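Intro to Sorting and Storage — session 4 notes
Z. Zhuravel

Carry over from last time: read the Juntunen handout before the quiz, esp. the part on mixed stock. Most of you skipped it.

Main idea today — how you group things decides how long it takes to find them. Two basic ways:

Grouping by kind. All of one item together. Fast to pick, slow to put away. Needs a slot for every item even when the slot is empty, so you pay for air.

Mixed storage. Anything goes where there's room. Put-away is quick. Picking depends on the record being right, and if the record is wrong you are searching by hand.

Ketgate case (we did this on the board, copy it if you missed it): 3,550 item lines, grouped by kind, 90 percent of picks came from a small front section. Everything else just sat. They moved the slow lines to mixed bins in January and kept the front section as is. Put-away got faster, picking in the back got slower. Worth it? Depends on how often you go to the back. Be ready to argue either side.

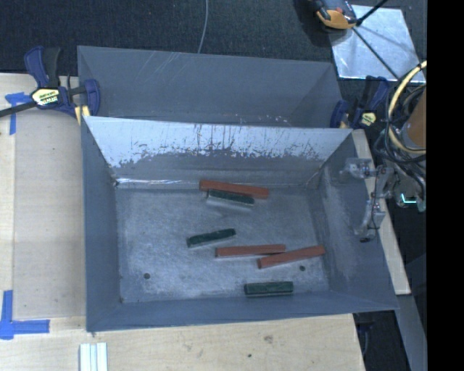
Reading time: 4 min

Mixed bins, cont. Two kinds in one bin is fine if you can tell them apart at a glance — color, length, shape. Two sizes of the same black screw is not fine. Eklund's rule, from the reading: if a new worker has to pick it up to know what it is, split the bin.

Labels. Front face, not the lid. Lids get swaped.

Counting. Mixed bins get counted more often than single-kind ones. Write the count and the date, initials too.

Terms to know: slot, pick face, put-away, dead stock, cycle count

For next session — Iteo worksheet, questions 1 to 10, show your work on the travel time ones. Ragnvald Eklund chapter on returns, skim only. Dronine case is optional but it will help with teh project.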